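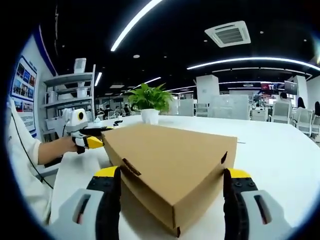 How often should I replace the rubber pads on the gripper fingers?

Go by the surface and forget the calendar: swap a pad when it looks shiny, when an edge starts to lift, or when a box you held fine last time slides under the same squeeze.

That one comes up every term, so I've moved it to the top of the handout. The rest is the bench notes for looking after a two-finger hand-held gripper, as I teach it in the lab half of the course. I last rewrote them in September 2019, after we went over to the Skindside pads, and I've been scribbling on them ever since. If your copy still talks about gluing pads with superglue, please throw it out!

Before you touch anything

Unplug the cable at the tool end, holding the plug and not the wire. Open the fingers all the way. Take the tool to a clear bit of table and put a cloth down, because the little screws roll and I'm tired of crawling after them. Write the tool number in the Zascombe log (the green tab, the blue one is for the motors) along with the cycle count off the screen.

Cleaning the pads

Lint-free cloth, a little isopropyl alcohol, wipe from the root of the finger out to the tip. Then let it dry properly. Cardboard is much dirtier than people expect — it sheds a fine tan dust that packs into the rubber, and after a long session with boxes the grip gets noticeably worse. Don't scrape with a blade. I know it's tempting.

Last year we kept a count on one tool that did almost nothing except cartons. It got to 2,647 closes before I changed the pads, and by then it was dropping things. I now take a good hard look at 2,000. That's our tool and our cartons, so please don't treat it as gospel for yours.

Changing a pad

Back out the 2 screws on the finger and slide the old pad off toward the tip. Clean the seat underneath. Slide the new one on until it sits flush, put both screws in loosely, then snug them up a little at a time, going back and forth. Finger tight plus a small nudge with the driver is plenty. The threads go into plastic and they strip easily (ask me how I know).

Always change the pair. A fresh pad facing a worn one pulls the box off to one side as the fingers close, and you'll spend an hour blaming the calibration.

Setting the zero again

New pads are thicker than old ones, so the closed position moves. Close the fingers gently on nothing, open the Pasichnyk setup page, and press Set Closed. Open fully, press Set Open. Now do 4 slow open-and-close passes and watch the width reading. If it comes back to the same value each time, you're done. If it wanders, check for a loose screw first and a dirty rail second.

Check the camera while you're there. A thumbprint on the lens looks like fog in the recording, and it's very easy to leave one when you've been wrestling with a pad.

Trying it on a real box

Use a light carton, and preferably an odd-shaped one. A plain cube will forgive nearly anything. Something with a taper shows you straight away if one finger is doing more work than the other, since the box wants to turn toward the thin end. If two of you are holding the same carton with two tools, agree out loud who lets go first. Squeeze until it holds, then stop. Creased walls mean too much.

Ezekiel Brannigan keeps the spare pads and screws in the Sivico drawer in the prep room. Sign for what you take, and tell him when the bag is getting low, as the next order goes in at the start of November.

For the next lab, bring your filled-in log page and one worn pad, bagged and labeled with the tool number and which finger it came off.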